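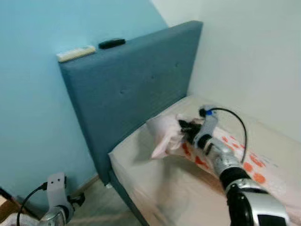

Fig. 4-1. Right gripper closed on a pillow corner, head camera view.

4. Bedroom set-up and collecting pillow episodes

Read section 3 first (arm homing, camera check). This section covers the bed tasks in the Prallen set only. Kitchen and laundry tasks have their own sections and the settings are NOT the same, do not copy them over.

Last changed Friday, September 12, 2025. Replaces the old two page sheet.

4.1 What you are collecting

Pillow episodes feed the corner-grasp policy (Steyn). One episode = one pillow, one grasp, one lift or drag, one release. Don't chain two pillows in one episode, the splitter can't cope with it.

4.2 Before you start

1. Park the base facing the side of the bed, near the head end. Lock the wheels.

2. Look at the head camera feed. You want the whole pillow, the near edge of the mattress and at least part of the headboard. If the headboard is missing, tilt the head up a bit and save the new tilt in the room file.

3. Small stuff on top of the headboard can stay. Remote controls, as in Fig. 4-1, are fine. We want real rooms. Glasses of water and anything breakable come off.

4. Check cable slack on both arms. The wrist cable needs a loose loop over the wrist, enough for a full turn of the last joint. Too tight and it pulls the connector. Too long and it drags on the sheet.

5. Left arm to rest pose, low and clear of the mattress. It stays there for all single-arm episodes.

6. Room lights on, curtains however they are. Write the light setting in the room file. Don't change it halfway thru a batch.

CAUTION: Keep hands off the bed while the arms are live. Stop button within reach at all times.

4.3 Recording an episode

1. Start Jerkeck and load the bed profile. Wait for both arms to show ready.

2. Press Record. Hold still for a second -- the trimmer needs a quiet start.

3. Bring the right arm in from the near side, gripper open, fingers pointing down and slightly forward.

4. Close on the pillowcase at the near corner. Fabric only. Pinching filling as well gives a high force reading and the episode gets thrown out later.

5. Lift until the corner clears the sheet. Slow. Fast lifts blur the wrist camera.

6. Drag or place as the task card says.

7. Open the gripper, back off, hold still again, press Stop.

8. Tag it: good, slip, or bad. Slip means the fabric left the fingers before step 7. Keep slips, they get used.

NOTE: Patterned cases and plain cases go in seperate batches. The batch name must say which.

NOTE: If the case is coming off the pillow, stop and tag bad. Put it back on properly before the next one.

4.4 Batch size and counts

A full batch is 280 episodes. Short batches are ok if the room is only available part of the day, but say so in the log.

Current bed set (Prallen, single arm):
Recorded: 3965
Kept after checks: 3904
Kept and tagged good: 3052

The rest of the kept ones are slips. Early on we trained on good episodes only, and that policy had no idea what to do once the fabric got away from it -- it would carry on lifting with nothing in the fingers. With slips included and labeled, it goes back down and tries again. Not every time. Thin, shiny cases are still a problem and we don't have a fix yet. Comparison plots are in the Dultilberg report, bed chapter.

4.5 Common problems

Gripper closes but the corner stays flat: fingers too high. Lower the approach height one step in the bed profile, try again.

Arm stops with a joint limit warning: base is too far from the head of the bed. Stop recording, unlock, move the base closer, lock, re-home. Don't try to finish the episode by twisting the wrist.

Cable shows in front of the gripper in the head view: re-loop it toward the forearm. A loop behind or beside the wrist is ok.

Whole pillow slides instead of lifting: you're pulling sideways. Go up first, then across.

Frame counts don't match between cameras: restart Jerkeck, not just the recorder. Mark the last episode bad even if it looks ok.

4.6 Closing down

1. Both arms to rest pose, then power off in the order left, right, base.

2. Copy the batch before leaving the room. Check that the file count matches the log.

3. Put the bed back how you found it.

Two-arm bed tasks (blanket pull, sheet corner) will be added in October. Until then use the draft in the Steyn folder and ask before changing any limits.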